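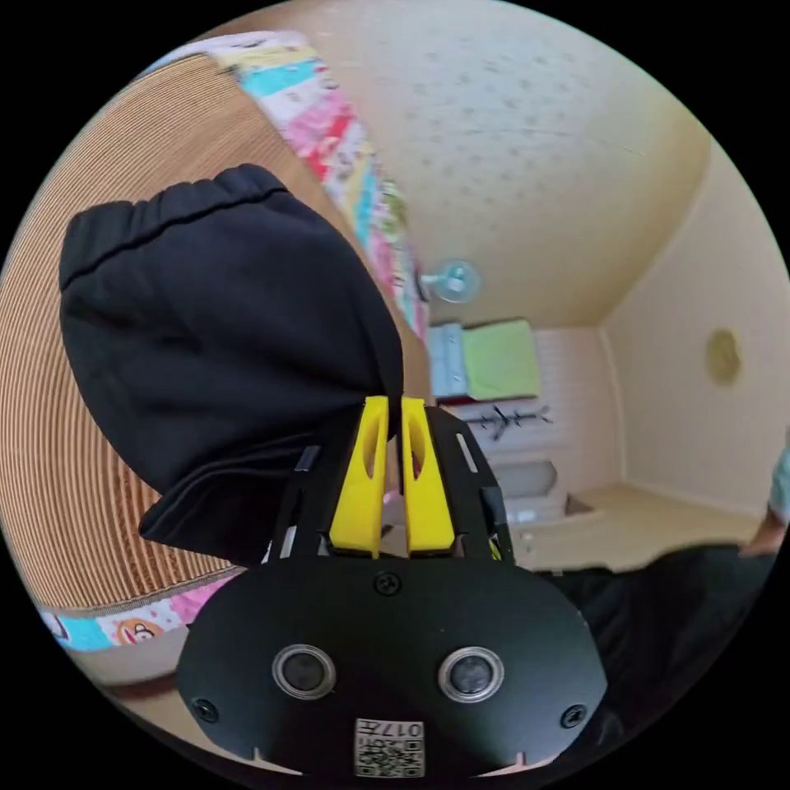 Yellow fingers, black frame.

Caught Siv Vik between phone calls in December, a little after 3. She edits Foklow, the newsletter for people who keep old Allis tractors running, out of a spare room in Justhorpe. Mailing list: 1,691 names. "It was 728 when I took over," she says. "Mostly word of mouth. And funerals, sadly, the sons sign up." 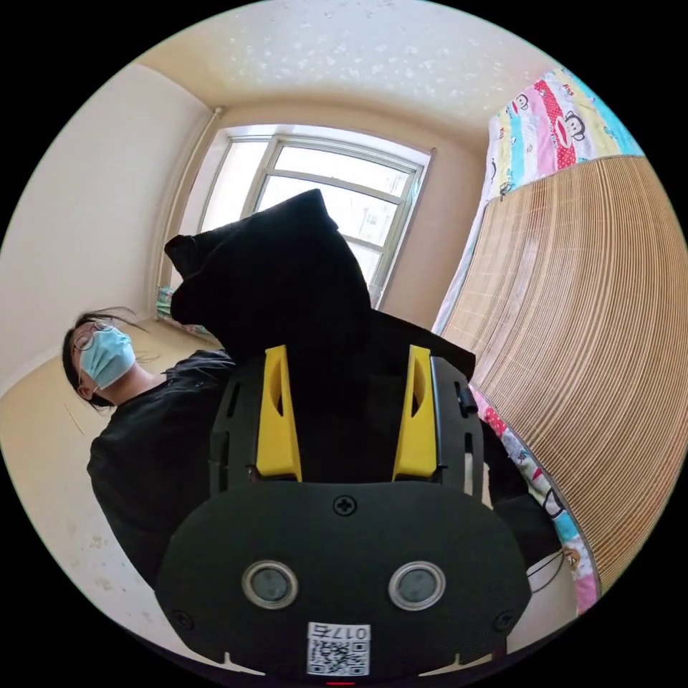

Two round openings, side by side.

Why paper? "They read it in the barn. You can't get grease on a website." She still does teh parts column herself, every issue, late.

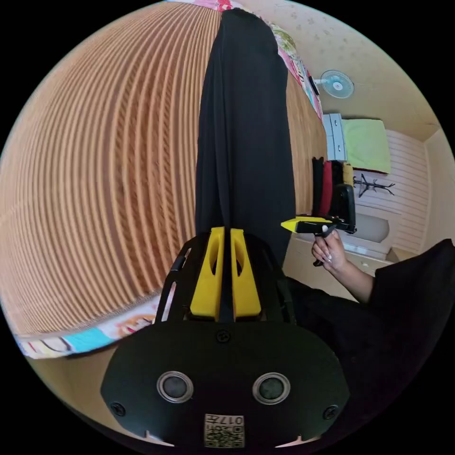 Two fingers, nearly touching.

Hardest question she gets is carburetors. Always carburetors. "I send them to Ogbonna, the shop, they pick up the phone." Costs are up, postage mostly. Will she raise the price? Long pause. "Ask me in spring."

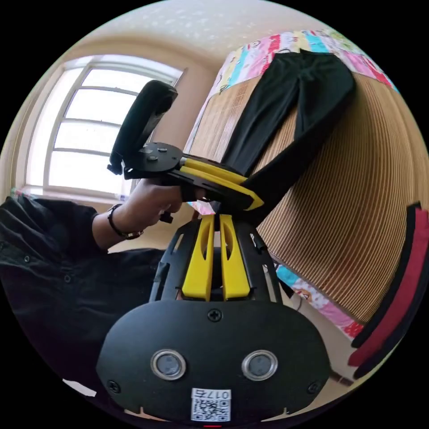 Black sleeve, dark bracelet.

Next issue has a piece on magnetos, plus readers letters. Then the phone rang agian and she took it.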